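May 19, 2019
Levo notebook – tracking of hand grippers, pose from marker cubes

Today I continued with the jumps in the pose. To remind: each hand gripper has a marker cube on it, the head camera looks down at both, and the tracker must give one pose per gripper for every image. In the April version I solved each marker face alone and took the face with the smallest error. It is simple, but when a face is seen at a flat angle there are two solutions which are almost equally good, and the result flips between them. In the plot it looks like the wrist turned 25 degrees and came back again.

What I changed: all visible faces of one cube now go into one solve, with the corner positions taken from the cube model. If only one face is seen, I keep both solutions and choose the one closer to the last good pose. If there is no good pose in the last 8 images, the tracker says "lost" and does not guess. Quartey (our replay tool) shows lost images in grey now, so please don't think it is a drawing error.

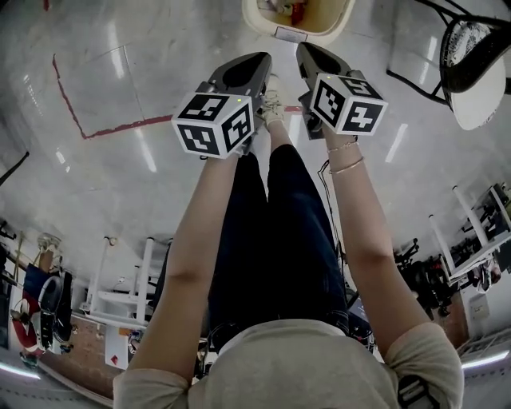 The start pose is also used for the zero of the two grippers. Arms straight, grippers level and close together, tips toward the floor, hold it still, then begin. From this pose the script computes the relative transform left to right and writes it in the header of the recording. Before, we took it from the first image only, and if the hands were still moving the whole file had a wrong offset. Now it waits until the motion is under the limit and takes the median.

Results on the Comevholm recordings, same files as in April:
old solver: 322 flips
new solver: 2 flips, both on the right gripper
The time per image is a little higher but I don't see it in the replay.

I looked at the 2 remaining flips. In both of them only one face is detected and the last good pose is already old, so my rule has chosen the wrong one. Maybe the gripper IMU could help here, but the clock is not synchronized well enough. I tried shifting it by hand and the colour of the residual plot got better, then worse again after a while, so I think it is drift and not a fixed delay.

Other problem, not solved: the IDs of left and right cube were swapped in one config file of Pullow. The planner accepted it without any warning and mirrored the whole motion in simulation. I corrected the file and added a check at loading, but the older configs I did not go through yet.

To do:
- clock drift between IMU and camera, measure it over a long recording
- check the old Pullow configs for swapped IDs
- write the still time into the header also
- ask if the limit for "still" should be the same for both hands, at the moment it is – I only copied the value

Branch is pushed, not merged. Please don't run it on the old calibration files, the cube model has another origin now (centre of the cube, before it was the top face).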